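Pruseck Two-Arm Bench Kit

Last updated: Oct 19, 2021

The Pruseck is a bench kit for people who want to run a pair of small robot arms at home or in a shared shop. It comes as a black metal extrusion frame, a butcher-block top and two flat base plates, one for each side. Arms are not included. The plates come undrilled, so you can match them to the arms you own.

Assembly takes one person an afternoon. Build the frame first and check that it is square before you tighten the corners. The top goes in next, then the plates. Bolt each arm down with its joints folded, and leave enough slack in the cable for the wrist to turn all the way. Most owners start with sorting jobs: small bottles, caps and vials on the wood, a couple of plastic bins at the back.
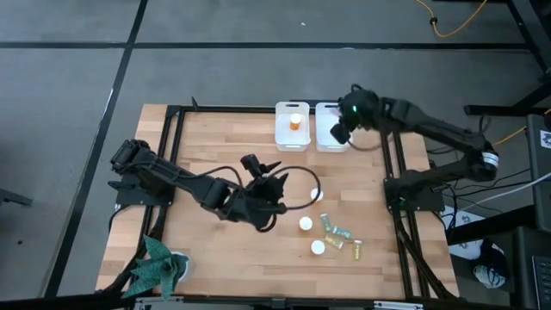
Barua wrote to us that the frame stayed stiff with both arms moving at full speed, but that the bolts on one base plate had worked loose after 15 hours of use. Thread locker fixed it. We now put a small tube in the hardware bag.

Kits shipped before February have the older corner brackets. These are fine for light arms. If each of yours weighs more than 20 pounds, order the Clitico bracket set, which fits the same slots and needs no new holes.

The wood top is oiled at our shop. Wipe it with a dry cloth and oil it again when it looks dull. Spare tops and plates are sold separately. The Cliden cable clips also fit this frame and come in bags of 28.

Orders ship within 15 working days. Returns are accepted on unopened boxes only.

This site uses cookies to remember your cart. By continuing to browse, you agree to our use of cookies.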